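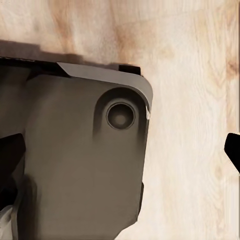
Irell Practice Pack, reviewed

By Teodor Wallin
15/09/2023
Filed under: Robots, Rules & Safe Working
3 min read | 15 shares

The Irell Practice Pack is a set of written rules for people who build and run household robot tasks in simulation. It comes as a rule book in PDF form and a small checker program that reads the log from a run and marks each rule as met, missed or not tested. The license costs $300 per site. I have used it for most of the summer in our office in Prumalthorpe, mainly on kitchen tasks, and this review covers both parts.

There are 15 rules. Each one takes up a page, with the rule at the top in a single sentence, then the reasoning, then how the checker tests for it. The language is simple. A new hire with no robot background read the whole book in an afternoon and came back with sensible questions, mostly about rule numbering, which is odd and follows no order I can work out.

The rules fall into two broad kinds. Some are about the arm: speed near fixed surfaces, how close the wrist may come to a wall, what the gripper does when contact is lost. The others are about the people and the records: who may change a limit, what has to be written down when they do, how a failed run is named and stored. I expected to care mostly about the first kind. The record rules have changed our daily work more.

Take the one on limits. Before we had the pack, anyone who found a force limit getting in the way would raise it, run the task and sometimes forget to put it back. The rule says a changed limit must carry a name and a reason in the same file as the run, and the checker marks the run as missed if either is blank. It took a week of complaints before people got used to it. Now when a result looks strange I can open the file and see who changed what.

The rule on open containers is the one I would point other teams to first. It says a gripper may not close on a flexible container until the task file states where the opening is, what is inside, and which part of the container is allowed to carry the load. Our sack task had been written as a plain pick-up, with the sack treated like a box. The checker failed it on the first pass, and I agree with the result. A sack with an open top is a very different thing to hold than a carton, and the spot where the finger meets it matters.
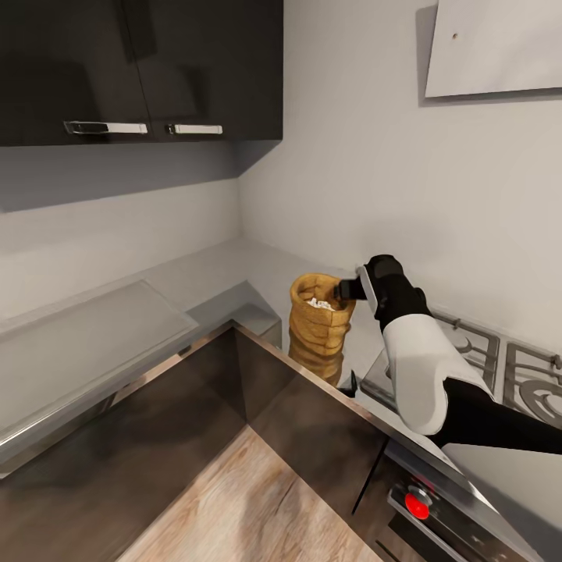

Gripper finger at the rim of the open sack, with the sink in front and the stovetop to the right.

We rewrote the task with the rim marked as a guide point only. The body of the sack carries the load. That meant splitting the approach into separate steps, and the task file is longer than it was. I think it is also easier to read.

A related rule deals with nearby fixtures. Sinks, stoves and wall cabinets must each be listed with a keep-clear distance, even when the planned path does not go near them. The book is firm on this point and says a fixture left off the list counts as a missed rule. For a small kitchen this is dull typing work. The arm has to reach past a lot of hard edges in a tight corner, though, and we did find a stove that had been left out of one of our older layouts.

Stoves get an extra paragraph. The book asks you to declare whether each burner is treated as on, off or unknown, and tells you to plan for unknown as if it were on. I like this. Many simulated kitchens have no heat model at all, and it is easy to get into the habit of moving an arm low across the grates when nothing in the software objects. A task built that way would need to be redone before it went anywhere near a real kitchen.

Now the checker. It runs from the command line, reads the common log formats and gives a result quickly on short runs. Long runs are slower, and there is no progress display, so the first few times I thought it had hung. The report is a plain text file. You can change the order of the sections but not much else.

Its main weakness is that it trusts what you tell it. If the task file says the load is carried by the body of the sack, the checker compares contact points to the area you marked, and that is all. Mark the area badly and you get a clean report for a bad grasp. The book admits this on its last page, in small type. I would have put it on the first.

The second weakness is wrist clearance. The checker uses the center of the wrist joint and a single radius, which suits a slim arm. Ours has a fairly bulky housing behind the fingers, and the corners of it stick out beyond the radius when the wrist turns. We had a run marked as met where the housing had clearly passed inside the keep-clear distance of the counter. The fix is to enter a larger radius by hand, and then you get false warnings when the gripper reaches straight down. Irell support answered my message in 2 days and said a shape-based check is planned for the next release. No date was given.

There are two add-on rule sets, sold separately. Grillden covers outdoor cooking areas and I have not tried it. Chiba covers shared counters where a person and an arm work at the same time, and I had a trial copy. It adds useful rules on handing over tools and on where the arm parks between tasks. It also repeats a good deal of the main book, word for word in places, and I would not pay for it unless shared work was the bulk of what we did.

Setup took 3 hours, most of it spent listing fixtures. The install guide skips a step where you have to set the units, and the default is inches. Check that before you do anything else. Our first report said the arm had hit every surface in the room.

I would recommend the main pack to a team that has several people editing the same tasks. A person working alone could read the book and keep their own notes and get most of the value. The checker is decent for catching things left blank and weak on judging an actual grasp, so someone still needs to look at the runs. We have renewed for another year and skipped both add-ons.

Good: clear rules, strong on record keeping, the open container page
Bad: crude wrist check, no progress display, default units
Price: $300 per site, add-ons extra

2 comments
Share this review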